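모의투자 동아리 (대학)

모의투자 동아리는 대학생들이 가상의 돈, 혹은 학교나 동문에게서 받은 소액의 실제 돈으로 주식과 채권을 사고팔아 보는 학내 모임을 말해요. 경영대 쪽에 많지만 요즘은 공대나 어문계열에서도 꽤 보입니다. 저도 학부 때 4학기를 몸담았던 터라 이 항목은 제 경험이 좀 많이 섞여 있어요. 딱딱한 정의만 원하시는 분은 첫 문단만 읽고 가셔도 됩니다!

명칭

학교마다 부르는 이름이 제각각이에요. 투자연구회, 가치투자학회, 금융학회, 증권반 등등. 엄밀히 따지면 '학회'는 학과에 소속되어 지도교수가 있는 경우가 많고, '동아리'는 동아리연합회에 등록된 경우가 많은데, 실제로는 섞어 씁니다. 제가 있던 곳은 이름에 '연구회'가 붙었지만 등록은 동아리로 되어 있었어요. 신입생들이 매년 헷갈려했죠. 이 글에서는 편의상 전부 동아리라고 부를게요.

역사

제가 다닌 Miltville 캠퍼스의 경우를 적어 볼게요. 처음에는 신문 주식면을 오려서 노트에 붙이던 독서 모임이었다고 해요. 선배들이 남긴 노트가 동아리방 캐비닛에 아직 있는데, 종가를 하나하나 손으로 적어 놓았더라고요(글씨가 정말 예쁜 분이 한 분 계셨어요). 그러다 전산실이 생기면서 스프레드시트로 옮겨 갔고, 나중에는 Brustberg라는 모의거래 프로그램을 쓰게 됐습니다. Brustberg는 실제 시세를 조금 늦게 받아와서 가상 계좌에 반영해 주는 방식이에요. 화면은 투박한데 수수료와 세금까지 계산해 줘서 배우는 입장에서는 참 고마웠어요.

Ukgate 캠퍼스의 동아리는 출발이 좀 달라요. 거기는 졸업생 모임이 처음부터 실제 기금을 맡겼거든요. 그래서 분위기가 훨씬 무겁고, 발표 때 정장을 입습니다. 두 학교가 매년 교류전을 했는데, 우리 쪽은 늘 후드티 차림이라 사진만 보면 어느 학교인지 바로 알 수 있었어요.

운영 방식

보통 한 학기 단위로 돌아갑니다. 학기 초에 신입을 뽑고, 회계 기초와 재무제표 읽기를 4주쯤 배운 다음, 산업별로 팀을 나눠요. 제가 있을 때는 정원이 30명이었고 면접이 있었습니다. 면접 질문은 의외로 평범해요. "최근에 산 물건 중에 회사가 궁금해진 게 있나요?" 같은 거요. 저는 그때 컵라면 이야기를 했는데 너무 길게 해서 시간을 넘겼어요.

팀이 정해지면 매주 한 팀씩 종목 발표를 해요. 발표 형식은 대체로 산업 개요, 회사 개요, 재무 분석, 가치 평가, 위험 요인 순서입니다. 발표가 끝나면 질의응답이 이어지는데 여기가 진짜예요. 어떤 날은 저녁 7시에 시작해서 건물 문 닫을 때까지 갔습니다. 매수 여부는 전체 투표로 정하고, 찬성이 3분의 2를 넘어야 가상 계좌에 담을 수 있어요. 학교에 따라서는 운용팀만 투표하는 곳도 있고, 지도교수가 거부권을 가진 곳도 있어요.

가상 계좌와 실제 기금

가상 계좌의 장점은 겁이 없다는 거예요. 단점도 똑같고요. 제 동기 하나는 가상 돈 전액을 해운주 하나에 넣었다가 학기 말에 꼴찌를 했는데, 벌칙이 다음 학기 간식 담당이었습니다. 진짜 돈이었으면 그렇게 웃지 못했겠죠.

실제 기금을 굴리는 곳은 규칙이 빡빡해요. 한 종목에 넣을 수 있는 비중이 정해져 있고, 파생상품은 대개 금지이고, 손실이 일정 수준을 넘으면 무조건 회의를 엽니다. 제가 3학년일 때 우리도 동문회에서 600만 원을 받아 작은 기금을 시작했어요. 액수만 보면 귀엽지만 회의 분위기가 하루아침에 달라지더라고요. 그 전까지는 목표 주가를 시원하게 부르던 사람들이 갑자기 소수점까지 따지기 시작했어요. 첫 매수는 식품 회사였고, 주문 버튼은 당시 회장이던 Nga Nông 선배가 눌렀습니다. 손이 떨려서 수량을 두 번 확인했다고 나중에 뒤풀이에서 털어놓으셨어요.

분석 방법

크게 두 갈래예요. 경기와 금리를 먼저 보고 유망한 업종을 고른 뒤 회사를 찾는 하향식, 그리고 회사 하나를 파고들어 가서 바깥으로 넓혀 가는 상향식입니다. 신입은 대개 상향식을 좋아해요. 아는 회사 이야기를 하는 게 훨씬 재밌으니까요. 저는 두 학기쯤 지나서야 하향식의 맛을 알았습니다. 금리표를 들여다보는 게 이렇게 즐거울 일인가 싶었어요.

가치 평가는 주가수익비율 비교가 제일 흔하고, 현금흐름할인법은 배우기는 다 배우는데 발표장에서 제일 많이 공격받는 방법이기도 해요. 할인율을 조금만 건드려도 결과가 확 바뀌어서 질문하기가 너무 좋거든요! 발표 전날 밤에 영구성장률을 몇 퍼센트로 할지 가지고 팀원끼리 다투는 건 어느 학교나 비슷한 모양이에요.

현장 조사도 합니다. 유통업 팀은 매장을 돌고, 외식업 팀은 핑계 삼아 먹으러 다니고요. 회사 IR 담당자에게 전화를 거는 연습도 있는데, 처음 걸 때는 다들 대본을 써 놓고 읽어요. 저는 대본에 "안녕하세요"까지 적어 놨었어요.

회지

오래된 동아리는 대부분 회지를 냅니다. 우리 회지 이름은 「Âu」였는데, 제호를 누가 왜 이렇게 지었는지는 기록이 남아 있지 않아요. 한 학기 동안 발표한 보고서 중에서 골라 싣고, 뒤쪽에 독후감과 졸업생 편지가 들어갑니다. 편집은 2학년이 맡는 게 관례였고 저도 한 번 했는데, 표 정렬 때문에 밤을 새운 기억밖에 없어요.

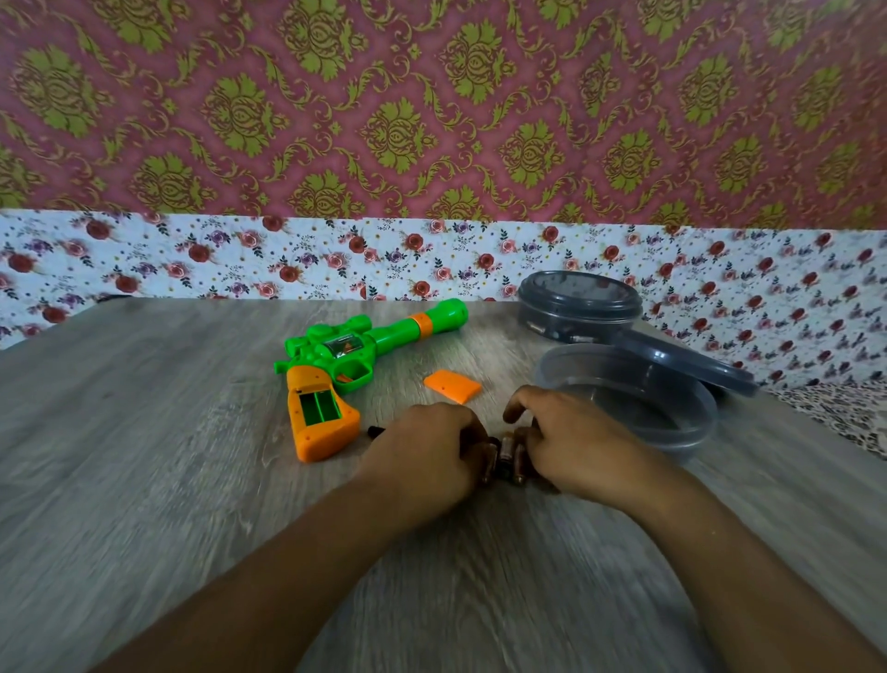

탁자 위의 장난감 총과 건전지

회지는 인쇄본을 도서관과 과사무실에 한 부씩 넣고, 나머지는 회원들이 나눠 가져요. 요즘은 파일로만 내는 학교가 늘었다는데 저는 종이 쪽이 좋습니다. 몇 년 지나서 자기가 쓴 목표 주가를 다시 펼쳐 보는 민망함은 종이라야 제맛이에요. 제 보고서의 목표 주가는 아직도 도달하지 못했어요.

진로와의 관계

증권사나 자산운용사에 가려는 학생들이 많이 들어오는 건 사실이에요. 채용 공고에 동아리 경력이 조건으로 적혀 있지는 않지만, 면접에서 종목 하나를 설명해 보라는 질문을 받으면 해 본 사람이 덜 당황하긴 합니다. 다만 제 동기들을 보면 금융권에 남은 사람이 절반도 안 돼요. 교사도 있고 게임 회사에 간 친구도 있고, 저는 출판 쪽으로 왔어요. 그래도 사업보고서를 읽는 버릇은 다들 남아 있더라고요. 이직할 때 그 회사 재무제표부터 찾아보는 사람들이라니까요.

비판

성과 경쟁에 치우친다는 지적이 꾸준히 있어요. 한 학기 수익률로 순위를 매기면 아무래도 변동이 큰 종목으로 몰리게 됩니다. 그래서 수익률 대신 보고서의 질로 시상하는 학교도 있고, 우리도 8월 총회에서 그렇게 규칙을 바꿨어요. 선발 과정이 취업 준비처럼 되어 간다는 불만도 들립니다. 경영대가 아닌 학생에게 문턱이 높다는 이야기도 있고요. 저희 때는 철학과 학생이 한 명 있었는데 질의응답에서 제일 무서운 사람이었어요.

같이 보기

포트폴리오 이론
재무제표 분석
주가수익비율
현금흐름할인법
대학 발전기금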